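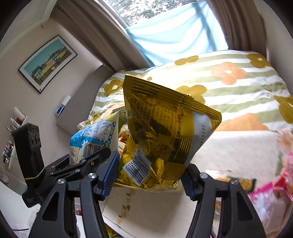
This site uses cookies to keep the archive readable. Accept / Settings

Subject: Re: Sondley registration cases, draft section 2

Matilde Frade wrote on Dec 6, 2021:

> Para 14 says 289 congregations were refused registration in Sondley. The Fikine office gives the same figure but calls them "pending." Which term do we use? Also, do we name the Illik prayer house?

Matilde,

Use "not registered" in para 14 and explain the split in a note. The ministry's list has 289 entries. Its cover letter treats a file as pending if no written decision was issued, even after the 30 days allowed by law have run out. The groups themselves count that as a refusal. We should report both readings and state that the time limit was missed.

The membership threshold needs a fix as well. The draft says 1,000 adult members per district. The amended text says 1,000 nationwide, with a local branch in at least 2 districts.
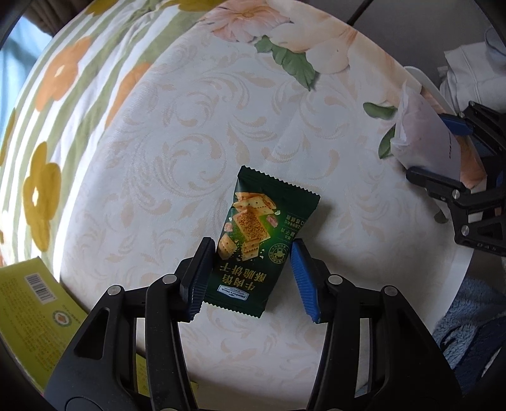
Para 17 still relies on the old wording, so the sentence on Nyitrai should come out until someone has checked which version the court there applied. I have the June ruling in translation only – the operative part is clear, the reasoning is not.

On Illik: do not name the prayer house. The pastor agreed to the district being mentioned, nothing more. "A Protestant group in Illik district" is enough. Please also strip the file names in annex B, as two of them contain his surname.

Recommendations (c) and (d) overlap. I would merge them and ask for written reasons in every case, with a right of appeal to a court. Section 3 is over the word limit, and cutting the repeat there would help.

I will send tracked changes to sections 1 and 2 tonight. Comments on section 4 can go straight to the list.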